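To: cell-practice list
Subject: Re: Draft rule 12, close approach and nesting

The Wurkgate site asks that rule 12 cover wrist views close to a pale surface, where little more than a seam may be visible.
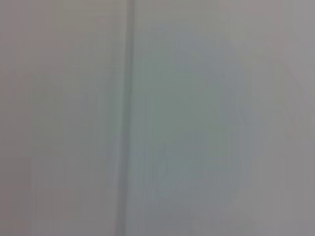 Priseck replied that a hold at 3 mm should be required whenever the wrist view lacks detail.

> On behalf of Seltberg: the rule should also apply
> to woven goods – a tilted basket set into
> a lower one, for instance.

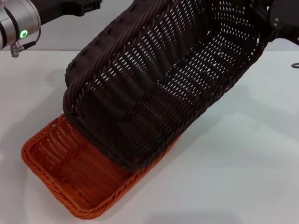

Marti would prefer that the head view be decisive in such cases, with the limit on grip force left unchanged.

Comments are invited until the end of March.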